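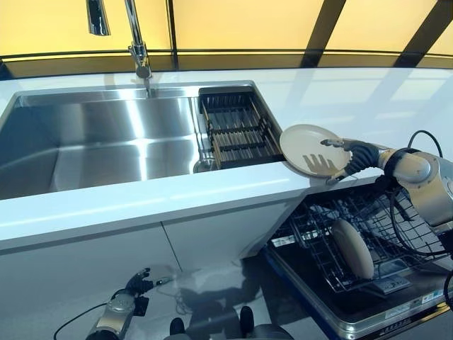 Lists > Minance Users > Hands and Wrists > July

July, posted by Augustina Yakubu

4 min read

Re: right hand lets plates turn after a cover change

Florian,

Urs Kaufmann passed me your message because I look after Ninell at the Hollenstein kitchen and we went through the same thing in spring. My answers are under your text.

Florian Wyss wrote:
> We changed the covers on both hands and now the right one lets a plate
> turn in the grip when it goes from the rack to the counter. The left
> is fine. I ran the finger calibration three times and it passes every
> time. The cycle counter says 2,503. Is that already the age where the
> fingertip pads need replacing? I would like to avoid ordering a set
> if it is something I did with the covers.
>
> Also, the wrist camera view on that side is darker than it used to be
> on the left. Could be unrelated.

I don't think the two are unrelated. When the upper sleeve is pulled too far forward it bunches up at the wrist. The bulge gets into the camera view, and at the same time it pushes the ribbed cover toward the knuckles, so the outer finger can't open as far as the controller thinks it does. Calibration won't catch it. It is run with the wrist straight, and the fabric only pushes when the wrist bends.

What I did:

1. Park both arms and switch off the hand supply. Leave the base on so the arms hold.
2. Open the sleeve at the elbow end and slide it back until the wrist can bend both ways without pulling on it. Check the cable loops while you are there. Ours had one tucked under the sleeve, which made the bulge worse.
3. Reseat the ribbed cover. The edge should stop where the finger links begin. If it rides up onto the first hinge, take it off and start over, as tugging at it only stretches the front.
4. Close the sleeve with the seam on the outside of the arm.
5. Switch the hand supply on and wait for both hands to report ready.

Then do the view check. Raise the hand clear of the counter, go somewhere with open floor, point the fingers down and look at the wrist camera stream.

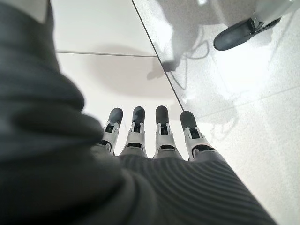 You want all four fingertips in view with the wrist bent as well as straight. Some sleeve along the left side is normal for this mounting and the software masks it, but the mask is fixed. If the fabric covers any part of a fingertip, go back to step 2. Save a still and compare it with the one from your last service. I bring the other hand partway into the same view too, so I can see that both come to the height I asked for.

A pale floor is good for this because the pads are dark and easy to pick out. Glare is a nuisance, though. Under strong overhead light the exposure can jump when the hand moves, and then the darker side of the view tells you very little. Turn the robot a bit and take the still again before you decide that the camera is at fault.

On the pads: our first set was changed at 2,872 cycles and I would call them worn but still usable. Yours may be different, depending on what you wash with. Ambros Aigner at Camix told me to go by the surface and forget the counter. If the rounded end has gone shiny or has a flat on it, order a set. Otherwise clean them with warm water and a soft cloth, let them dry and try again. No solvent on the pads, and none on the ribbed cover either.

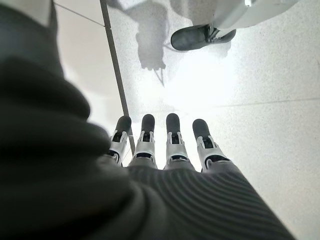

How do I test the grip afterward without risking a dish?

Use a plate you don't mind losing, hold it by the rim low over a folded towel, and bend the wrist both ways for 20 grips. Watch for turning at the rim as well as for drops. If it passes, run the rack to counter move at low speed with the same plate, and only then go back to normal.

One more thing on the left hand. I would open that sleeve too even though it behaves, and write down where the sleeve ends on the forearm. We put a pencil mark on a strip of tape at both elbows. It has saved me a good deal of fiddling at later cover changes – the sleeve goes back to the mark and the view check usually passes first time.

If the plate still turns after all this, send the stills and the grip log to the list. Edeltraud Fröhlich has a log from a right hand with a tired thumb drive, and it would be worth putting yours next to it. The sign there was the thumb current dropping partway through the hold, with the four fingers staying level.

Augustina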